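Handout 5: pricing a day at the polo

Read this before the seminar. It replaces the sheet from April, which had the parking sums upside down.

Our case is the Skuvholm ground, capacity 3,000, which sold 692 tickets for its opening match and called it a soft launch. Most of the people who came stood along the boards with their own sandwiches. The hospitality tent had a harpist and plenty of elbow room.

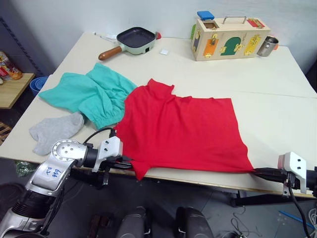
Morena Cocco objected at this point last year that the tent was never meant to fill, and that a dear ticket is there to make the middling one look sensible. She has a point, and it is called anchoring. Put it in your notes under her name, as she will check.

### Fixed and variable costs

A polo match has six chukkas or fewer, and the ground needs mowing either way. Ponies, umpires and the ambulance cost the same for one spectator as for a full house. Lunch doesn't.

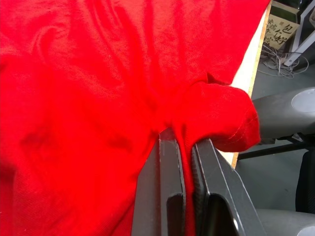

So the club's first question is how much of each ticket is left once lunch has been paid for. On the Puvura package the answer was very little, partly owing to the salmon.

### For the seminar

- Work out which costs vanish if it rains at noon.
- Decide whether parking should be sold separately. Defend this to someone who drives.
- Read the Novico sponsorship letter and find the sentence that commits them to anything. 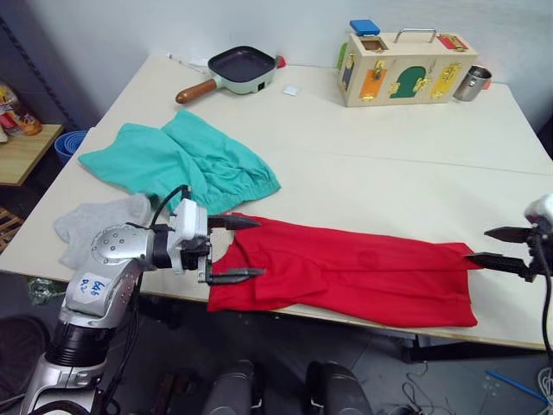 Last changed: April, 16:40

Groups of 5, please. The Ninh case moves to the next handout.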